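Wenelach, im Mai

# Simulierte Greifversuche an losen Kleinteilen: Enska legt Ergebnisse zum Verfahren Feltura vor

**Mehrstufige Kontaktauflösung verringert den Abstand zwischen Simulation und Prüfstand bei verbundenen, beweglichen Objekten**

Das Forschungsinstitut Enska in Wenelach hat ein Verfahren entwickelt, mit dem sich Greifstrategien für kleine, gelenkig verbundene Gegenstände vollständig in der Simulation erlernen und ohne Nachtraining auf reale Greifer übertragen lassen. Das Verfahren trägt den Namen Feltura. In der Auswertung am institutseigenen Prüfstand stimmte das vorhergesagte Greifergebnis in 98 Prozent der Versuche mit dem gemessenen überein. Der Forschungsbericht sowie die zugehörigen Objektmodelle stehen ab Freitag zum Abruf bereit.

Schlüsselbunde, Karabiner mit Anhängern oder kurze Ketten gelten in der Greifplanung als schwierige Objektklasse. Ihre Einzelteile sind starr, der Verbund ist es nicht. Schon eine geringe Berührung am Ring verändert die Lage aller übrigen Teile, und ein Greifpunkt, der im Augenblick der Planung gültig war, kann beim Schließen der Finger nicht mehr existieren. Gängige Simulationsumgebungen behandeln solche Verbunde häufig als einen einzigen Starrkörper. Das spart Rechenzeit, führt aber zu Greifstrategien, die am realen Objekt abrutschen oder nur einen Teil des Bundes erfassen.

Feltura trennt die Berechnung in zwei Ebenen. Auf der ersten wird die Bewegung des gesamten Verbunds mit grober Zeitauflösung bestimmt. Sobald der Abstand zwischen einem Objektteil und einer Greiferfläche einen Schwellenwert unterschreitet, schaltet das Verfahren lokal auf eine feinere Auflösung um und berechnet die Kontaktkräfte dort mit bis zu 40 Teilschritten je Simulationsschritt. Teile ohne Kontakt bleiben auf der groben Ebene. Der Schwellenwert wird während des Trainings mitgelernt und hängt von der Relativgeschwindigkeit der beteiligten Körper ab.

„Der Engpass lag bislang in der Übergangsphase, also in dem kurzen Abschnitt vor und während der ersten Berührung“, erklärt Manuela Martinelli, Leiterin der Arbeitsgruppe Manipulation bei Enska. „Eine durchgehend feine Auflösung wäre möglich, ist für das Training mit vielen Wiederholungen aber zu teuer. Wir rechnen nur dort genau, wo es das Ergebnis beeinflusst.“ 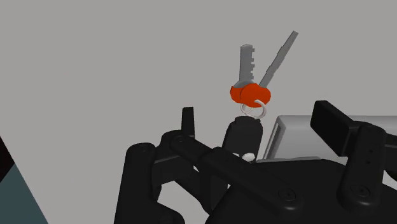
*Simulationsansicht: Schlüsselbund mit zwei Schlüsseln, rotorangefarbenem Anhänger und Ring über dem Greifer. Rendering: Enska*

Für das Training wurde ein Katalog von 330 Objektvarianten erzeugt. Variiert wurden Länge und Form der Einzelteile, Masseverteilung, Ringdurchmesser und Reibwerte. Farben und Oberflächen spielen für die Kontaktberechnung keine Rolle, werden jedoch für die Bildeingabe der Greifstrategie ebenfalls verändert. Zu Beginn jedes Durchlaufs wird der Verbund in einer zufälligen Lage oberhalb des Greifers initialisiert und anschließend freigegeben. Die Strategie muss den Gegenstand auffangen, stabil halten und in eine vorgegebene Orientierung bringen.

Der Greifer selbst ist als vollständiges Mehrkörpermodell hinterlegt, einschließlich der Gestänge und Gelenkpunkte. Nach Angaben der Arbeitsgruppe hat sich dieser Aufwand als notwendig erwiesen. In einer früheren Fassung waren nur die Fingerflächen als Kontaktkörper angelegt - Ringe und schmale Schlüsselblätter konnten im Modell durch die Gestänge hindurchfallen, während sie sich am Prüfstand dort verhakten. Solche Verklemmungen werden nun als eigene Fehlerklasse erfasst und in der Bewertungsfunktion gesondert gewichtet.

Die Übertragung wurde in vier Versuchsreihen geprüft. In der ersten kamen ausschließlich Objekte zum Einsatz, deren Geometrie im Trainingskatalog enthalten war. Die zweite und dritte Reihe verwendeten unbekannte Geometrien mit bekannten beziehungsweise veränderten Reibwerten. In der vierten Reihe wurde zusätzlich die Abwurfhöhe variiert. Die genannte Übereinstimmung bezieht sich auf die Gesamtheit aller Reihen. Als übereinstimmend gilt ein Versuch, wenn Simulation und Prüfstand dieselbe Ergebnisklasse liefern: gehalten, teilweise gehalten, verklemmt oder verloren. Ein korrekt vorhergesagter Fehlgriff zählt demnach ebenfalls als Übereinstimmung. Der Wert ist daher nicht mit einer Erfolgsquote beim Greifen gleichzusetzen.

Die verbliebenen Abweichungen traten überwiegend in der vierten Reihe auf. Bei großer Abwurfhöhe reagiert das Verfahren empfindlich auf Fehler in der geschätzten Anfangsdrehung des Verbunds. Weiche Anhänger, etwa aus Leder oder Textil, werden derzeit nicht unterstützt und waren nicht Gegenstand der Untersuchung.

Die numerische Umsetzung entstand gemeinsam mit dem Softwareunternehmen Wijaya, das den Kontaktlöser in eine parallelisierte Fassung überführt hat. „Die Umschaltung zwischen den Ebenen darf keine Energie in das System eintragen, sonst springt der Ring beim ersten Kontakt weg“, so Ignacio Farías, der die Entwicklung bei Wijaya verantwortet. „Wir gleichen den Impuls beim Wechsel deshalb explizit ab. Das kostet wenig und ist über lange Sequenzen stabil.“

In einem nächsten Schritt soll das Verfahren auf Verbunde mit mehreren Ringen und auf das Vereinzeln aus Behältern erweitert werden. Vorgesehen ist außerdem eine Schnittstelle, über die Anwender eigene Greifermodelle einbinden können. Ein Termin für deren Veröffentlichung steht noch nicht fest.

**Über Enska**

Enska ist ein Forschungsinstitut für Simulation und Handhabungstechnik mit Sitz in Wenelach. Schwerpunkte sind Kontaktmodellierung, lernende Greifverfahren und deren Validierung am Prüfstand.

**Fachlicher Kontakt**

Manuela Martinelli, Arbeitsgruppe Manipulation, Enska, Wenelach

Abdruck honorarfrei bei Nennung der Quelle. Bildmaterial in Druckauflösung stellt die Pressestelle auf Anfrage zur Verfügung.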